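4.2 Bimanual Data Collection and Policy Training

The insertion experiments use the Burnero task set, which asks a policy to pick a part from the work mat and seat it in the matching opening. We collected 884 teleoperated demonstrations, split between two operators at the Stanthorpe site. Episodes in which a part left the reachable area were discarded before training and are not included in that total. Both arms were recorded in every episode, even when only one of them was needed for the insertion.

The policy takes the head camera view, joint positions, and finger positions as input and predicts a chunk of joint targets for both arms. We follow the training recipe of Dirnia (Section 3.1), with the chunk length reduced to 4 for the contact phase. No force signal is used. Longer chunks gave smoother free-space motion but more jamming at the edge of the opening, an effect also reported for the Sulemana baseline.

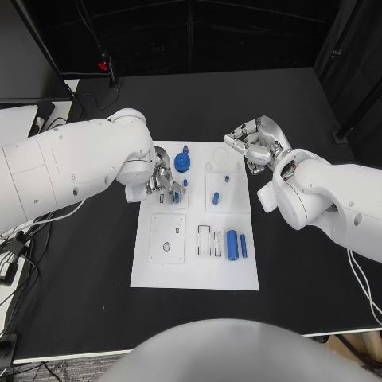 Figure 2. Head camera view of the insertion workspace. The left hand is over a peg beside a slotted plate.

Occlusion was the main source of error in the approach phase. A head-mounted viewpoint keeps both hands in view for most of an episode, but the fingers tend to cover the part at the moment when its pose matters most. In Figure 2 the left hand reaches down to a small blue peg next to the slot, while the right hand is held over the upper-right corner of the mat with its fingers loosely curled. The robot's own body also hides the lower center of the table. We therefore masked this region during training, which raised the success rate on held-out layouts to 70 percent. Layout randomization was carried out by Pichit Nuchit using the procedure in Appendix B.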